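# Capítulo 9. Buenas prácticas en celdas de manipulación con dos brazos

Las normas de seguridad para robots industriales se redactaron pensando en máquinas de gran masa, ancladas al suelo y separadas del operario por un vallado. El brazo de sobremesa plantea un problema distinto. Su energía es reducida, su coste permite instalarlo en un aula, y quien lo programa suele ser también quien repone las piezas y recoge el cable. El presente capítulo establece los criterios que debe cumplir una celda de este tipo antes de autorizarse su uso docente, y toma como hilo conductor una tarea sencilla: el traslado de frutas de imitación entre la mesa y un cuenco.

Se entiende por celda el conjunto formado por la superficie de trabajo, los cerramientos, los brazos con sus anclajes y los objetos que intervienen en la tarea. La definición es deliberadamente amplia. Un rollo de cinta olvidado dentro del recinto forma parte de la celda a efectos de evaluación de riesgos, aunque no figure en el procedimiento.

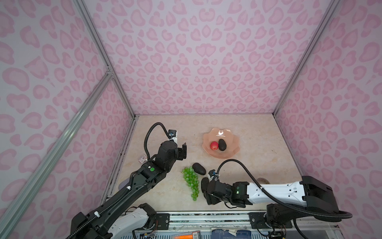 **Figura 9.1.** Celda de sobremesa con dos brazos anclados al borde frontal y cerramiento en tres lados.

## 9.1 Delimitación del espacio de trabajo

El cerramiento cumple dos funciones que conviene no confundir. La primera es mecánica: impide que una pieza desprendida salga de la mesa por los lados protegidos. La segunda es organizativa, pues señala a los presentes dónde empieza la zona de movimiento. Ningún panel ligero debe considerarse un resguardo en el sentido normativo del término, salvo que se haya ensayado como tal.

El protocolo Orbán, adoptado en los talleres de Erkevholm y empleado como referencia en este manual, fija tres obligaciones previas a la puesta en tensión:

1. Comprobar el apriete de los anclajes de ambas bases.
2. Recorrer a mano cada articulación, sin alimentación, para verificar que los cables no se tensan ni rozan.
3. Retirar del alcance de los brazos todo objeto ajeno a la tarea.

Entre la puesta en tensión y el primer movimiento transcurrirán 30 segundos, durante los cuales el operario permanecerá fuera del recinto, con la mano junto al paro de emergencia.

## 9.2 Aproximación y agarre

La fase de aproximación concentra la mayor parte de las incidencias leves. El riesgo no procede tanto de la velocidad como de la confianza: el operario ve la pinza casi detenida sobre la pieza y extiende la mano para corregir una posición. 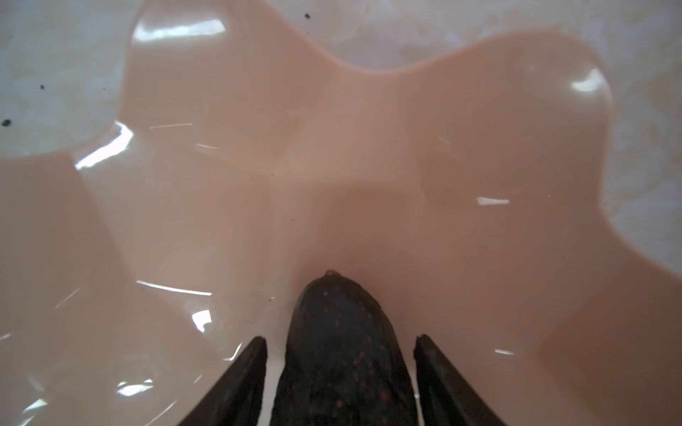

Por este motivo, toda corrección manual exige detener antes los dos brazos — también el que no interviene en el agarre — y confirmar la parada en la consola. La guía técnica Jadex añade un límite de fuerza de cierre para cada categoría de objeto, que se anotará en la ficha de tarea junto con la apertura máxima autorizada. Cuando la pieza se encuentre dentro de un recipiente, la ficha recogerá además la altura del borde y la holgura mínima entre este y los dedos.

## 9.3 Orden y limpieza de la superficie

El método Drarard de inspección visual parte de un principio elemental: la mesa se revisa antes de cada serie y al terminarla, y el resultado se consigna por escrito.
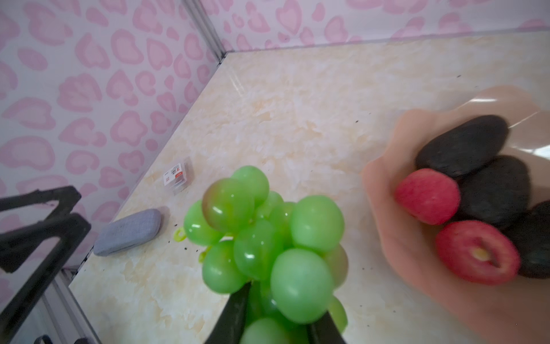
La inspección distingue entre objetos de tarea, objetos tolerados y residuos. Los primeros figuran en la ficha; los segundos requieren anotación expresa de su posición; los terceros se retiran siempre. Durante el traslado de un racimo de uvas artificiales, por ejemplo, un estuche gris y una cajita transparente sobre la mesa han de clasificarse en una de las dos primeras categorías, y las motas oscuras dispersas por la superficie, en la tercera. Si el revisor duda, aplicará la categoría más exigente.

Los registros se conservarán durante dos cursos. En el apartado siguiente se detalla el modelo de ficha y se examina el reparto de responsabilidades entre el docente y el alumno que opera la celda.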